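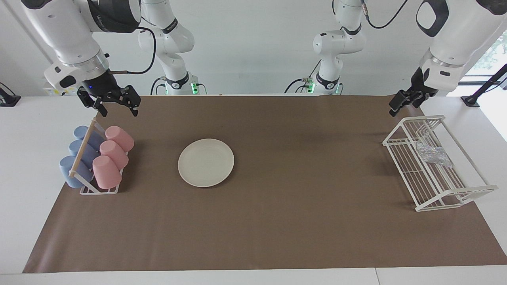

Photo: Gastomport

Packaging Machinery, Unit 4: Checkweighers and Reject Systems
Oct 9, 2018

Last unit ended with the filler. Now we follow the pack down the belt to my favorite machine on any line, the checkweigher! It looks like a short piece of conveyor with a display on a post, and it is easy to walk past it on a plant tour. Please don't. It weighs every single pack while the pack is moving, and it has a fraction of a second to do it.

Before you read on, have Worksheet 4 next to you. The sketch of the Veltard line is on the back, and I refer to it several times.

4.1 The three belts

Nearly all checkweighers have an infeed belt, a weigh belt and an outfeed belt. The infeed spaces the packs out. The weigh belt sits on a load cell and must carry one pack at a time, completely, with nothing else touching it. The outfeed takes the pack away and usually carries the reject device.

The infeed gets the least attention and causes the most trouble. If it runs at the same speed as the belt before it, packs arrive at whatever spacing the filler gave them. Run it a little faster and the gaps open up. On your sketch, find the transfer point between belts 2 and 3 and write in which one has to be faster (we'll check this together).

4.2 How long do we have?

Take the weigh belt length, subtract the pack length, and divide by belt speed. The result is the time the pack is fully on the belt.

Worked case: the weigh belt is 400 mm, the pack is 150 mm and the belt runs at 1,000 mm per second.
400 – 150 = 250 mm
250 / 1,000 = 0.25 s

A quarter of a second! And you can't use all of it, as the belt bounces slightly when the pack arrives and the signal has to settle first. If settling takes 0.15 s, you have 0.10 s of usable reading left.

Try it again with a 250 mm pack at the same speed. What happens to the usable reading? This is the moment where people usually ask for a longer weigh belt, and that does help, but a longer belt is also heavier, and more dead weight on the load cell costs you resolution. It also limits how closely the packs can follow each other.

4.3 Noise

Anything that shakes, blows or drags on the weigh belt ends up in the signal. Common sources:

– a floor that carries vibration from a nearby compressor
– air from a fan or an open dock door
– guide rails that rub against the pack
– product built up on a roller, so that it runs out of balance
– a frame bolted to the neighboring conveyor

The last one comes up in the Karakaya case study. The line there showed a drift that came and went with the case packer, and the team had already replaced the load cell before anyone looked underneath. One steel bracket joined the two frames. With it removed, the signal went quiet. I love this case, and you should read it in full before the lab.

Filtering can smooth out fast vibration. It is much weaker against slow disturbances like a draft, where the disturbance lasts as long as the reading itself.

4.4 Getting the bad pack off the belt

Air blast: quick and simple, good for light packs. Poor for tall or open ones.
Pusher: stronger, handles boxes and jars, needs a decent gap.
Drop flap: the end of the belt tips down. Gentle enough for loose or sticky product, but slower.
Swing arm: steers packs sideways, good for mid-weight cartons.

The reject must be timed from a sensor and from belt travel, never from a fixed delay alone. If the line slows down, a fixed delay will hit the wrong pack. Add a second sensor at the bin to confirm that the rejected pack really arrived there, and stop the line if it didn't.

4.5 Reading the log

In the lab you get a log from the Vurnari trial with 1,602 weighings in it. Plot them in order before you calculate anything. The average by itself looks perfectly fine, but the plot shows a slow slide and then a jump back. See if you can match the jump to an entry in the operator sheet.

Also mark the 9 records flagged "double." These are two packs on the weigh belt together, so they tell you about spacing and nothing about the filler. Leave them out of the average and go back to 4.1.

For next time

Finish problems 1 to 3 on the worksheet and bring a calculator. Unit 5 covers metal detection, including why a foil pouch makes life so difficult for the detector.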